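How does a conveyor belt work?

If you have been to a supermarket, you have used a conveyor belt. You put your groceries on one end and they ride along to the person at the register. Conveyor belts are also used in airports, mines, bakeries and factories. They all do the same job: they move things from one place to another so that people don't have to carry them.

The parts of a conveyor

The belt is a long strip joined at the ends to make a loop. You only see the top half of the loop. The bottom half is travelling back the other way underneath.

At each end of the loop is a roller. One of the rollers is turned by an electric motor. As it turns, it grips the belt and pulls it around. The grip comes from friction, the same force that stops your sneakers from slipping on the footpath. If the belt is too loose there isn't enough friction, and the roller spins while the belt stays still.

Along the sides are the rails. They hold everything in line. Many rails are made of aluminium, a metal that is light and doesn't rust. Grooves run along the rail so that workers can bolt on extra pieces, such as legs or guards, wherever they need them.
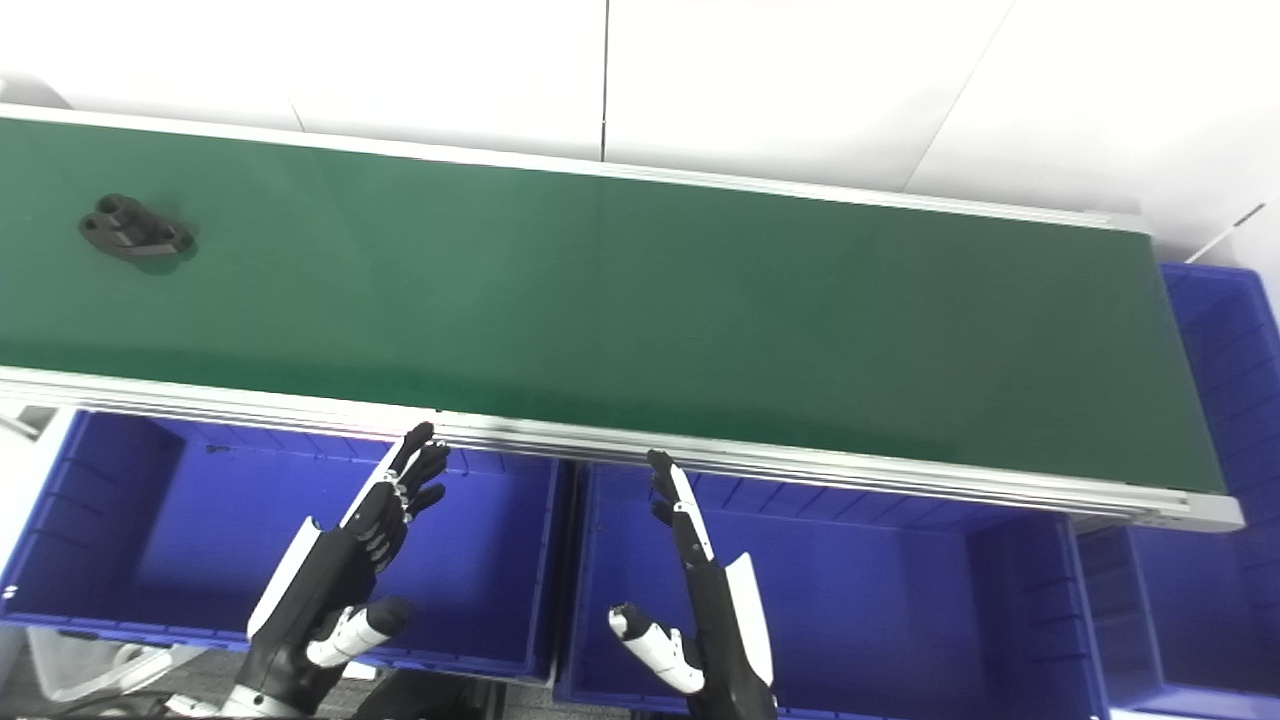
A small black part on a green conveyor belt, with blue plastic bins beside it.

Why are there bins?

A belt is good at moving things but it can't store them. Parts have to go somewhere when they leave the belt, and in many factories that place is a plastic bin. Some bins have ribs, which are raised lines in the plastic. Ribs make a thin wall stiffer, so it doesn't bulge when the bin is full. You can test this at home by folding a sheet of paper into a fan. The folded sheet will hold up a pencil that a flat sheet would drop.

Using several bins makes sorting easier. One might be for large parts, another for small parts and another for parts that need to be checked again.

How fast does it go?

That depends on the job. A belt that moves 200 millimetres every second would take five seconds to carry a part one metre. Sorting belts often go slowly so there is time to pick things up.

Words to know

Friction: a force that slows or stops things sliding against each other.
Roller: a tube that turns and moves the belt.
Rail: a long bar along the side of the conveyor.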